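Projektbericht: Die Schreibtischplatte als Arbeitsfläche
Lakshmi Kulkarni
Abgabe: 1. November 2025

3. Durchführung

Im Februar habe ich mit der Untersuchung der Tischplatten im Lernraum Toltasus begonnen. Der Raum wird von Studierenden für Gruppenarbeiten benutzt, und die Schreibtische stehen dort seit dem Umzug aus dem alten Gebäude. Meine Frage war, wie gut eine helle Laminatplatte für das tägliche Arbeiten geeignet ist und wie man sie am besten pflegt.

Zuerst habe ich die Fläche freigeräumt und mit einem feuchten Tuch gewischt. Danach habe ich ein Feld von 60 mal 100 cm mit Klebeband markiert. In diesem Feld wurden 22 Reinigungen durchgeführt, immer in Richtung der Maserung. Als Mittel habe ich den Reiniger Risus verwendet, verdünnt nach der Angabe auf der Flasche. Eine zweite Fläche auf dem Nachbartisch wurde nur mit Wasser gereinigt und diente zum Vergleich.

4. Ergebnisse

Bleistiftspuren gingen auf beiden Flächen leicht weg. Bei Kaffeerändern war der Unterschied größer: Mit Wasser blieb ein schwacher Rand, den man nur bei schrägem Licht gesehen hat. Kleberreste vom Klebeband waren ein Problem, das ich in der Planung nicht berücksichtigt hatte. Ich musste sie mit einem Kunststoffschaber entfernen, und das hat mehr Zeit gekostet als die Reinigung selbst.

Die Farbe der Platte, ein heller Honigton, hat sich nach meiner Beobachtung nicht verändert. Für eine genaue Aussage fehlt allerdings eine Farbmessung. Die feine Zeichnung der Maserung macht kleine Kratzer schwer sichtbar, für den Alltag ist das angenehm, für die Auswertung war es nicht günstig.

5. Offene Punkte

Die Kanten der Platte habe ich nicht untersucht. Auch ein Vergleich mit geöltem Massivholz wäre interessant.
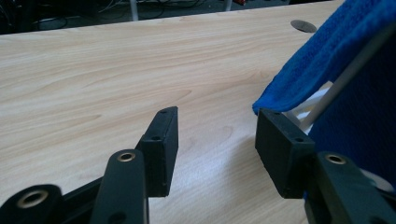
Abb. 1: Helle Schreibtischplatte, Laminat mit feiner Maserung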